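The Second Arm

Ludivine Besnard had until four to send the equipment request to Hollenstein, and the line for the second arm was still blank.

The first arm had been bolted to the floor at Kurnley since June. It packed ceramic knobs for cabinet makers, and it did well enough that the owners wanted to know what another would cost. The dealer, Briltenura, had sent two quotes. One was for the same arm again. The other was for a lighter model called the Idach, which cost less and came with a year of simulation software.

She put the quotes side by side. The Idach left her 3000 under the limit, but it needed new fingers, and the fingers were priced as an extra, 372 a pair. She would want two pairs. The bigger arm needed nothing, only floor space, and floor space was the one thing Kurnley was short of.

"Pick the cheap one," said Marc from the doorway. He had his coat on already.

"The cheap one needs a stand."

"Then put in a stand."

She added a stand. Then she added cable, and a day of training for the night crew, and the total crept up until the cheap one wasn't so cheap. Marc went to lunch.

The software had a trial, so she opened it. She had never run one of these before – the first arm had been set up by a man from Briltenura who wouldn't let anyone near the keyboard. She chose a gripper from the list, a slab, and a ball in place of a knob, and switched to the view from the wrist.

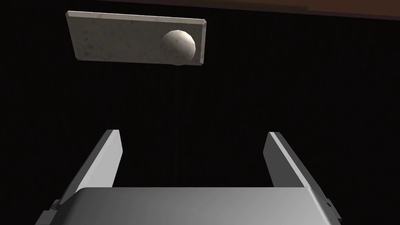
She gave it 20 tries and wrote the results in pencil on the back of the quote. Most were good. On the misses she changed the approach angle and ran them again, and by then it was twenty past three and her tea had a skin on it.

The stand stayed in. She took out the second pair of fingers, put it back, and moved the training to next year's budget. Under "reason for choice" she typed that the lighter arm would fit beside the kiln door without moving the racks.

Marc came back and read it over her shoulder.

"What if they say no?"

"Then we keep packing the small ones by hand," she said, and pressed send.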